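The Best Seat in the House Is Still the Couch

My basketball team would like me to wear a headset. Its streaming partner, Trakalell, now sells a courtside view for $40 a month on top of the $20 I already pay to see the games the ordinary way, and every time-out brings another ad telling me I'll feel like I'm there.

I have been there. There was a line for the restroom and a man behind me explaining zone defense to his date.

I tried the trial anyway. Cirkeck makes the headset, and it weighs about what a decent sandwich weighs, strapped to your eyebrows. By the second quarter I had missed seven baskets because I was looking at the wrong end of the floor. Television has a director who handles that for me, and I had never once thought to thank her.

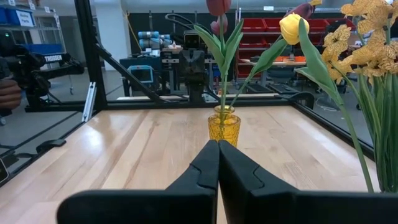

Tulips on the table, with a little yellow vase to hold them.

My friend Zanele Mkhize lasted longer, four games in all, and says the replays are terrific. She also says she spilled a full bowl of salsa reaching for her phone to text me about them. You can't see your snacks in there, which strikes me as a serious flaw in a sports product.

I'd pay the $40 tomorrow for a button that mutes the announcers and keeps the squeak of the shoes. Trakalell says it has no plans for one.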